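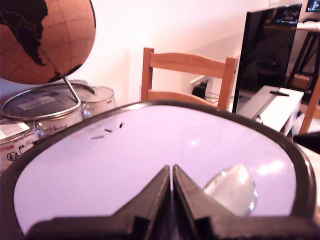

Gripper and oval tray.

gateo

Heartbeat failure detector simulator, plus the trace set that goes with it. Single process, simulated clock, no real sockets anywhere. You give it a topology and a loss model, it gives you who suspected who and when.

Started as a way to settle an argument about timeouts. Grew. Still small enough to read in an afternoon, please do before opening an issue.

Status: works for me. Trace format is frozen, the Python API is not.

Install

Clone, then from the repo root:

pip install .

Needs Python 3.6. No numpy. matplotlib only if you want the plot command, and it's not pulled in for you.

Quick run

gateo run --nodes 5 --loss low --seed 7
gateo show last

First one writes a trace into ./out, second one prints the suspicion timeline. If you get an empty timeline nothing was suspected in that run, try a bigger loss or kill a node with --crash.

What it simulates

Every node sends heartbeats to its peers. Every node keeps a last-seen time per peer. When the gap gets longer than the timeout, peer goes into the suspected set. When a heartbeat comes in from a suspected peer it goes back out again and the timeout for that peer gets bumped. That's the plain eventually-perfect detector from any distributed systems course.

Three detectors in the box:

fixed — one timeout, never changes. Bad on purpose, it's the baseline.
bump — the one above, timeout grows after each wrong suspicion. Default.
accrual — outputs a suspicion level instead of yes/no, you pick the threshold when you read the trace. Keeps a window of inter-arrival gaps per peer.

Not simulated: Byzantine anything, clocks running backwards, disk. Nodes that crash either stay down or come back with empty memory, depending on --recover. A node coming back gets a new incarnation number, so old heartbeats still in flight from before the crash are dropped on arrival. Earlier versions did not do this and the results were garbage.

Network model

Links are one-directional. A to B can be fine while B to A is dropping everything. People forget this and file it as a bug.

Delay is drawn per message from the link's distribution. No ordering guarantee unless you pass --fifo. Partitions are scheduled in the scenario file, with a start, an end, and two lists of nodes. Messages already in flight when the partition starts still get delivered. Yes I know. Changing it would invalidate the traces.

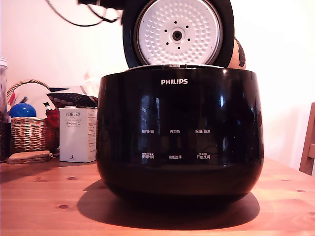

Rice cooker with the lid open.

The trace set (arnier)

Separate download, lives in the arnier folder once unpacked. 1,240 runs. Each run has up to 100 nodes and covers 30 simulated seconds. Default heartbeat interval 500 ms in all of them, except the ones under arnier/slow where it's set per scenario, look in the header.

Generated on the Erdale machines, with the same code that's tagged traces-v1 in this repo. If you check out that tag and run the same seeds you should get the same bytes. If you don't, tell me the Python build, there was one case with a patched random module and it took ages to find.

Folders:

arnier/calm — no crashes, light loss. Any suspicion in here is a wrong one.
arnier/crash — one or more nodes stop for good.
arnier/flap — nodes go down and come back, over and over.
arnier/split — partitions. Some heal, some don't.
arnier/slow — one node is alive but slow to process. Most useful folder, most annoying to label.

Trace format

One event per line, tab separated. Header lines start with a percent sign. Columns in order:

time, in simulated microseconds, integer
node, the one the event happened at
kind, one of send recv drop crash up suspect trust
peer, empty for crash and up
inc, incarnation of the sender for recv, of the node itself otherwise

Ties in time are broken by the order the lines are in. Don't sort the file by time with an unstable sort, you'll get recv before send for the zero delay links and then the checker yells at you.

Drop is logged at the sender's side even when the loss is on the link. Easier to write, slighty confusing to read.

Ground truth

The crash and up lines are the truth. Everything else is what nodes believed. For split runs there is no crash line, so a node across the partition is alive and suspecting it counts as a mistake. You may disagree. The scorer has --split-ok for people who disagree.

For slow runs, same deal: slow is not dead. But past a certain point who cares, from the outside they look identical. The label file slow.lab says when the node's queue went over the limit so you can decide for youself.
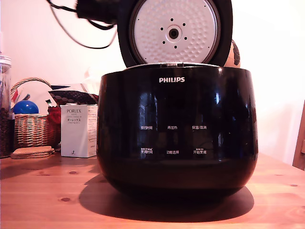
Philips rice cooker on a wooden table.

Scoring

gateo score path/to/trace

Prints detection time, mistake rate, mistake duration, and query accuracy (chance the answer is right if you ask at a random moment). All per pair, then the median and the worst. Don't report the mean. One bad link drags it wherever it wants.

Pairs where the observer itself crashed are thrown out from that point on. Pairs where the target crashed before the first heartbeat ever arrived are kept, detection time starts from the crash.

If you compare two detectors, compare on the same traces. The replay command does this:

gateo replay --detector accrual arnier/flap

Replay takes only send, recv, drop, crash and up from the file and recomputes suspect and trust. This is valid since heartbeats don't depend on suspicion here. If your detector sends extra pings when it gets suspicious, replay is wrong for you and you need full runs.

Writing your own detector

Subclass Detector, implement on_heartbeat(peer, now) and check(now). check returns the set of suspected peers. Gets called after every event at that node and on every tick. No wall clock in there, no random without the rng you're handed. The determinism test runs your detector twice and diffs the output.

Keep per-peer state in self.peers and clear it in reset(). Forgetting reset() is the usual way to get a detector that looks amazing on flap.

Known problems

Full mesh at the top node count is slow. Most of the time goes into the event heap. A ring or k-neighbor topology is much faster, but then you're measuring something else.
Accrual window starts empty, so the first few suspicion levels are nonsense. There's a warmup flag. It's off by default. Should be on.
--fifo together with partitions holds back messages until heal. Correct, surprises everyone.
Plot command cuts long node names.
Windows: paths in the header come out with backslashes, sowerby reader chokes on them. Convert first.

Related

sowerby is the reader library, if you only want to load traces and not simulate. Same format, read only, faster. Thắng Văn wrote the accrual code there and most of the checker here.

Changes

December 27, 2018 — slow.lab added, scorer handles incarnation properly, traces repacked (contents same, just the folder layout).
September — replay command. Old --rerun flag gone.

Notes from review

Pasting these in as they came, so they don't get lost in mail.

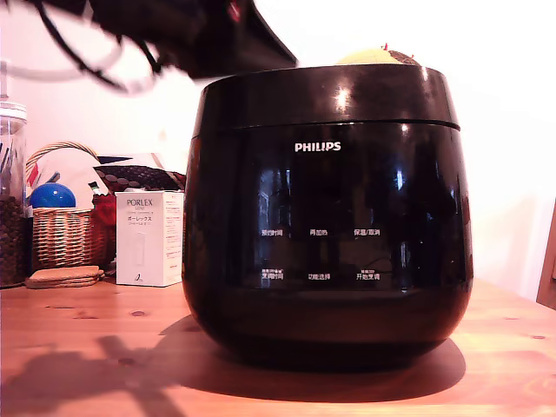 Béla Pintér: the bump detector never lowers a timeout again, so in flap runs it ends up huge and a late real crash goes unnoticed for ages. Could you add a decay option? Even halving it after a quiet stretch would do. Also the scorer should say how many pairs it threw out, right now I have to diff the pair list by hand.

Pair count is in now, printed on the last line. Decay: on a branch, not merged. With decay you lose the guarantee that mistakes eventually stop, so it will be a separate detector with its own name and not a flag on bump. Docs to come.

License

MIT for the code. Traces are free to use for anything, mention the folder and the tag so others can rerun it.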